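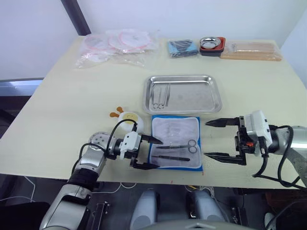

Lecture 13: Chores, and whether machines can do them yet

When we ask if a robot can do a chore, we usually think of the big movement: pick the thing up, put it down somewhere else. In this course I want you to think first of the small conditions around the movement. Take the laying out of instruments. On the table there are two pairs of forceps side by side in a steel tray, and in front of the tray are scissors and another pair of forceps on a pad with a blue border. A person who has been shown the work once can continue it while talking about something else. For a machine with two arms and two-finger grippers, each of these objects is a separate problem. They are thin, they are shiny, and they lie almost flat on the surface, so the finger must come very near to the table without pressing on it. The crinkled plastic bag at the side is hard in another way, as it reflects the light and has no fixed shape.

1. What we mean by a chore

For these notes, a chore is a task which (a) is repeated, (b) has a result that an ordinary person can check by looking, and (c) takes place in a room that was arranged for people. Washing machines and dishwashers do not pass point (c). They are very successful machines, but we carry the work to them and we take it away again. Please keep this difference in mind, because many newspaper articles mix the two.

2. Three levels of "can do"

Level A – the machine has done the task at least one time, perhaps with a person guiding the arms.
Level B – the machine does the task alone, with the same objects in nearly the same places.
Level C – the machine does the task alone with objects it did not meet before, and it notices when it made a mistake.

Most films that students send me are level A or B. A film cut to its best attempt tells us nothing about the attempts before it. When you read a report, look first for the number of trials, then for who put the objects back between the trials.

3. A calculation

Suppose a sorting machine handles 900 items in one shift and drops or misplaces 2 per cent of them. This gives 18 mistakes. If a worker needs 20 seconds to find and repair each one, the cost is six minutes of work, and a workshop may accept it gladly. Now suppose the same rate, but every mistake stops the line until somebody comes from another room. The percentage did not change and the answer did. For instruments that must stay sterile, one touch of the wrong surface can mean that the whole set is prepared again.

4. The kitchen example from October

Some of you missed this discussion, so I repeat it shortly. Shaimaa Berrada compared her family's kitchen in Ramadan with the packing room at Dolluson, where she did her placement. In the packing room the boxes come in known sizes and the benches are cleared at every change of shift. In the kitchen, several people cook at once, dishes are moved while they are still needed, and the evening has a fixed hour. Her conclusion was that the packing room is ready for level B and the kitchen is not ready for level A. We did not all agree about the second part.

5. For the seminar

Read the Takeo handout, pages 2 to 13. The Wusterside group should bring their own printed copies.

Choose one chore you did yourself this week. Write down each moment where you used touch and not sight. Then mark the moments where you corrected something without thinking about it. One page is enough, and handwriting is accepted if I can read it.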